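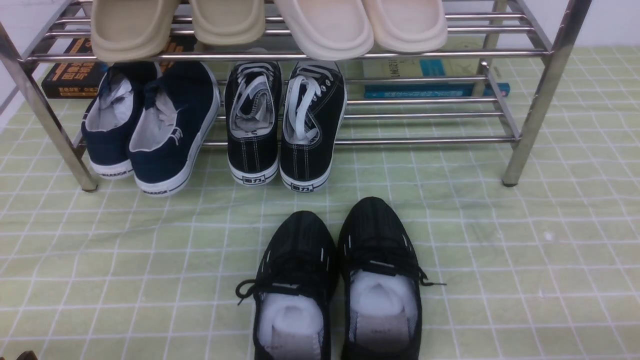
Shoes on a two-tier rack, with black sneakers on the mat in front.

The Small Telescope That Has to Hold Still

Pointing budgets for modest spacecraft, and why the last arcsecond costs more than the first thousand

A space telescope has two jobs that work against each other. It must turn to face a new target, and it must then stop turning. The first job is solved well enough by parts that can be ordered from a catalog. The second takes up most of the engineering hours on any small observatory, and on Arkum it took up more of them than the optics did.

Arkum is a 38-kilogram satellite with a 22-centimeter mirror. It was built to watch bright stars for the slight dimming caused by planets crossing in front of them. The spacecraft flies in a near-polar orbit at 655 kilometers, low enough that the Earth blocks part of the sky on every pass and high enough that air drag is a minor worry for the planned life of the mission. Its detector takes a picture every few seconds, and the ground software adds up the light from each star.

The measurement is simple to state. A planet the size of Neptune passing in front of a star like the Sun blocks a little more than a tenth of one percent of the light. To see that dip with confidence, the instrument must not produce dips of its own. Detector pixels do not all respond equally to light, and a single pixel does not respond evenly across its own surface. If the star image wanders over the detector, the recorded brightness changes even though the star has not. The cure is to calibrate the pixels as well as possible and then keep the star where it was put.

Where the motion comes from

Disturbances on a small spacecraft fall into two groups. External torques come from the environment: the gradient in the Earth's gravity across the body, the pressure of sunlight on the panels, the thin upper atmosphere, and the pull of the Earth's magnetic field on any current loop or magnetized part. These change slowly, over minutes or over a full orbit, and a control loop of modest speed can cancel them.

Internal disturbances are harder. Arkum carries four reaction wheels, supplied by Rotance, arranged so that any three can control the spacecraft. A reaction wheel is a heavy rim driven by a motor. Speed the wheel up in one direction and the spacecraft turns in the other. No rim is perfectly balanced, however, and no bearing is perfectly round. At speed, each wheel shakes its mount at its spin rate and at a series of multiples of that rate. The control loop cannot remove this shaking, which occurs well above the frequency at which the loop can respond. It can only be avoided, absorbed, or accepted.

The structure decides how much of the shaking reaches the mirror. Every structure has frequencies at which it rings. If a wheel passes through one of them, a force too small to matter can produce a motion that ruins the exposure. On Arkum the worst case was a bending mode in the bracket that holds the secondary mirror. The first vibration test put that mode squarely inside the range of wheel speeds the operators had planned to use.

There were two options. The bracket could be made stiffer, which meant new drawings, new parts, and a second round of optical alignment. Or the wheels could be kept away from the bad speed. The team did the second and then, after the damping figures came back lower than the model had predicted, did some of the first as well. Two ribs were added to the bracket. The mode moved up by enough to give the operators a usable band beneath it.

Life at 2,000 revolutions per minute

The wheels now run at a bias of 2,000 revolutions per minute. The fourth wheel makes this possible. With three wheels, each speed is set by the momentum the spacecraft must store. With four, there is one combination of speeds that produces no net torque at all, and the whole set can be pushed up or down along that combination without turning the vehicle.

The bias also keeps the wheels away from zero. A wheel crossing zero has to break the static friction in its bearing, and the result is a brief kick. The kick is small, but it arrives without warning and does not repeat exactly, so it is difficult to model out of the data. In early simulations, zero crossings accounted for more lost exposures than any other single cause.

Momentum builds up regardless. Solar pressure pushes slightly off center, and the wheels drift away from the bias as they absorb it. Magnetic torque rods bleed off the excess by pushing against the Earth's field. A rod can only produce torque at right angles to the local field, so some directions must wait for a different part of the orbit. The rods are also electrical noise sources, and the detector readout electronics sit less than a hand's width from one of them. The schedule therefore runs the rods while the target is behind the Earth, when no science is being taken. 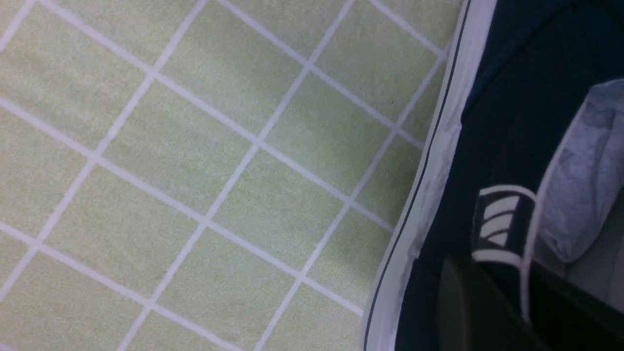
This arrangement works on most orbits. It fails when the target is visible all the way around, as happens for stars near the poles of the orbit plane. Those are the most valuable targets, as they can be watched without a break. For these the rods run at low current during observation, and the readout is timed to fall in the gaps between rod pulses. The timing is set by a counter shared between the two boards. An earlier design let each board keep its own time, and the two slipped past each other once every few hours, leaving a faint stripe in the data that took the better part of a month to trace.

The star as a sensor

Control needs a measurement, and the quality of the pointing can never be much better than the quality of what the loop is fed. Arkum uses a star tracker for coarse attitude. The tracker is a wide-field camera with its own processor and star catalog. It matches the pattern of stars in view and reports where it is looking. Its accuracy is good across the line of sight and several times worse in rotation about that line, as is normal for such devices.

A tracker bolted to the spacecraft body does not look exactly where the telescope looks. The angle between them is measured on the ground and then changes in orbit, mainly with temperature. When the spacecraft comes out of the Earth's shadow, the panel under the tracker warms faster than the telescope tube, and the angle shifts over the next several minutes. A loop that trusts the tracker will follow the shift faithfully and carry the target star across the detector.

For fine pointing, then, the telescope guides on its own image. A small window on the detector is read out several times a second, the center of a guide star is computed, and the error goes straight to the wheel controller. The tracker remains in the loop for roll only. The handover from tracker to guide star is the most fragile moment in an observation. The guide window must be large enough to catch the star in spite of the thermal shift, yet small enough to be read quickly. Arkum starts with a large window at a slow rate, locates the star, steps to a medium window, and then to the final one. If the star is lost at any step, the sequence goes back one level. After three failures it gives up and waits for the ground.

Cosmic ray hits complicate the work. A particle striking the guide window leaves a bright spot that can pull the computed center by a large fraction of a pixel. The flight software rejects any center that moves farther between readings than the wheels could have moved it, and holds the last good value. Over the South Atlantic, where the radiation belt dips low, hits come so often that the filter spends most of its time holding. Guiding is suspended there and the spacecraft coasts on its gyros.

Testing what cannot be tested

Fine pointing cannot be shown end to end on the ground. Gravity loads the bearings, the building moves, and the air in front of the telescope bends the light. The Urkton test hall, where the flight unit spent its last winter before shipment, has an isolated slab and an air-bearing table, and even there the floor motion was larger than the error the team hoped to measure. Night runs were better than day runs. The quietest hours fell between two and four in the morning, after the freight line stopped.

What can be done is to test pieces. Each wheel was run on a force-measuring plate through its whole speed range. The structure was tapped and shaken to find its modes. The guide camera was fed by an artificial star on a moving stage. The controller ran on flight hardware against a simulated spacecraft, with the measured wheel forces played back as inputs. The results were then added in a table that is, in effect, the pointing budget: one line per source, each with a value, a margin, and a note on how the value was obtained.

The notes column proved the most useful. Lines marked "measured" held up in orbit to within their margins. Lines marked "analysis" were mixed. The largest miss was thermal. The solar panel hinges stick slightly as they cool and then let go, and each release sends a step through the body a few minutes after entry into shadow. The budget had a line for this effect, carried over from an older mission, Ghiță, whose panels were fixed to the body and had no hinges.

The release shows up in the telemetry as a sharp spike in the gyro rates followed by a ring that dies out in under ten seconds. The ground software now flags those exposures and drops them. A change to the panel preload was written up in August for the second unit, along with a softer mount for the wheels, and the bracket will be machined with its ribs in place.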